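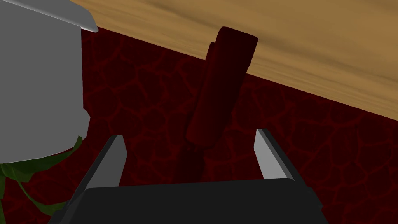 Speakers say "pair" when two things belong together and "two" when they don't, Leandro Tapia replied to our first draft, and he saw no need for a further test. We are less sure. The claim is repeated in most of the textbooks we checked, usually with shoes and gloves as the evidence, and shoes and gloves prove very little. They are sold as pairs. A child learns the phrase whole, the way she learns "salt and pepper", and may never have asked herself what belongs to what.

The Moltbridge recordings give us 979 uses of "pair" and "two" before a plural noun, from 57 adult speakers. If belonging together decides the matter, "pair" should turn up often with matched objects that have no fixed phrase behind them. It doesn't. Once shoes, gloves, socks, scissors and pants are set aside, 22 uses of "pair" remain, and nine of those come from one speaker, who also says "a pair of weeks". We would not build a rule on her.

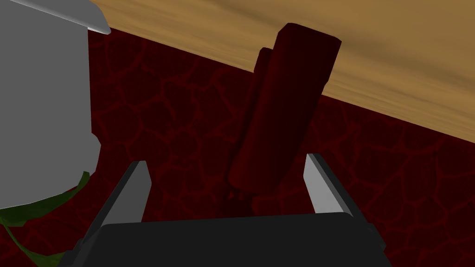
A defender of the rule can still say that the recordings hold too few matched objects of the right sort. Sotomayor makes this point, and it is a fair one as far as it goes. But the rule has to tell us what would count as matched, and here it turns vague. The two upright blocks in Figure 2 are the same dark red, have the same general shape and lean the same way, with their tops toward the upper right. Are they a pair? Shared color and shared tilt might be enough for one reader and mere accident for another -- and the rule, as stated, cannot say which reader is wrong.

Gavex tries to save it by adding that the speaker must see the match as intended. This seems to us to give up the game. Intentions are not in the recordings, and a listener who hears only "the two over there" has no way to recover them. We treat "pair" in what follows as a habit tied to certain nouns, and leave open whether anything more general lies behind it.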